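Open day at Hokham: trying the Leker hand-held gripper kit
29/06/2023

I'd been meaning to get over to Hokham for ages. They do two open days a year, one in summer and one in December, and I'd missed the last couple through a mixture of work and a car that doesn't like cold mornings. This time I booked the day off, filled a flask and set out far too early.

For anyone who hasn't been, Hokham is on the trading estate at Gurkden, past the tile warehouse and the place that does van signwriting. The sat nav will try to take you in by the old gate, which is locked. Carry on to the second roundabout and come back on yourself. Parking is free but there isn't much of it, and I ended up on the verge next to a skip.

You sign in, you get a sticker, you get a coffee (machine, not bad, the hot chocolate is better) and then you're more or less left to wander until your slot comes up. I liked that. Some of these days march you about in a line and you spend the whole time looking at the back of someone's coat.

My slot was for the Leker kit, the main thing I'd come for. I run a very small packing business, mostly candles and soap, and I've been wondering for a while if there's any sort of robot help that would suit a place my size. We looked at a Sakamoto arm last year. Lovely bit of machinery, but the teaching was all done through a pendant with menus inside menus, and I came home with a headache and a quote I put in a drawer.

Leker comes at it from the other end. You don't programme the arm at all to begin with. You pick up a gripper with a handle on it, the same sort of gripper the arm would have, and you do the job yourself, over and over, while the kit records what the fingers are doing and where they are. Then all those goes are used to train the arm. So the person who's good at the job does the teaching, and the person who's good at menus can have the day off!

We started with a talk, which was meant to be ten minutes and wasn't. I'll spare you most of it. The bit I wrote down was that they suggest 50 good recordings as a starting point for a simple pick and place, and a lot more if your items vary in shape or turn up at odd angles. Mine do both, naturally. Somebody at the back asked about shiny packaging and got a long answer that came down to "bring some in and we'll try it". Fair enough, I suppose, though I'd have liked a yes or a no.

Then we got to have a go.

My first thought on picking it up was that it's bulkier than it looks on the website. It isn't horribly heavy, but you know you're holding it, and after a few minutes I'd started tucking my elbow into my ribs to take the strain off. The lady next to me had smaller hands than mine and found the reach to the trigger a bit of a stretch. We both asked if there was another size of handle. There isn't at the moment. That would be near the top of my list if I were them.

The closing action is nice, though. Smooth, with enough feel to it that you can tell when you've got hold of something and when you're about to squash it. I was given a soft foam block to start with, then a little cardboard carton, then a plastic bottle with a screw cap, and I dropped the bottle every single time until I stopped trying to grab it round the middle and went for the neck.
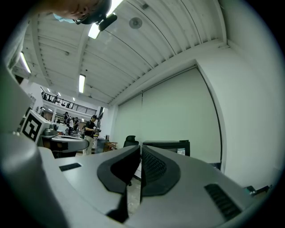

What surprised me was how quickly I stopped moving like a person. You can't twist your fingers round a thing or shuffle it along in your palm, so you start lining yourself up before you close, and backing off in a straight line afterwards. The demonstrator said everyone does this after a while and that the early goes are usually thrown away for that reason. I'd want to budget for that. If I put one of my packers on it for a morning, I'd assume the first hour was just getting the hang of it.

The other thing you have to learn is speed. I was going at it like I would at my own bench on a busy day, and was politely told to calm down. Slow and steady gives cleaner recordings. There's a beep if you've gone too fast, and I heard a lot of that beep.

After my go I had a look at the software. Each attempt comes up as a short clip with a tick or a cross to press, so you can bin the bad ones straight away. I thought this was the best thought-out part of the whole kit. No jargon, big buttons, and you can leave a note against a clip. You can't yet sort by note, which seems daft when you've gone to the trouble of letting people write them.

I asked the dull questions as well, as I always do, so you don't have to:

Battery. About 60 minutes of recording on a charge, and the pack swaps out. A spare is included.

Training. You send the recordings off to Leker and they do it for you. Doing it on your own computer is possible but they weren't keen to talk about it with someone who sells soap.

Finger pads. They're a wear item. You buy them in pairs and fit them yourself with a small hex key. I asked if scented oils would hurt them and was told they'd find out. I have had an email since and they still don't know.

Which arms it works with. A short list at the moment, and the Sakamoto I looked at is down as "coming". I've heard "coming" before about other things, so I'm treating that as a no until somebody shows me one running.

Hire. Yes, and this was what I'd hoped to hear. You can take the hand-held part and the software for 7 days, make your recordings, and get a report back on whether they think your job is a good fit. You don't have to own an arm to do it. I was told the hire fee comes off the price if you go on to buy, but I've not seen that in writing and I'd want to before I paid anything.

Lunch was sandwiches and a very good lemon drizzle. I got talking to a couple who make fishing tackle, and they'd already done the hire week. Their report said yes to the boxed reels and no to anything in a loose bag. They seemed quite cheerful about it — a clear no had saved them a lot of fiddling, they said — and they were going to go ahead with just the reels. They also said the recording got boring by the third day and that they'd had a rota going by the end, with the radio on.

In the afternoon there was a demonstration of a trained arm putting cartons into a tray. It was slower than I'd be by hand. It fumbled one, had another try and got it in, and got a small round of applause for that. I'd have preferred to see it do something awkward for half an hour and see how it got on, but I had to leave at three to beat the traffic.

So would I buy it? Not yet. I'd hire it, and I've put in for a week in the autumn when the wedding favours have gone out and before the Christmas orders start. The soap bars are all the same size and come off the curing rack in neat rows, so those are what I'll try first. The candles can wait, as the glass worries me and the lids are fiddly even for us.

If you're thinking of going to the December one, book the hands-on slot as soon as they put it up, as those had all gone by the time I arrived. Wear comfy shoes, it's a hard floor. And take a few of your own products in a bag. I didn't, and I spent half the day wishing I had a bar of lavender and oat on me.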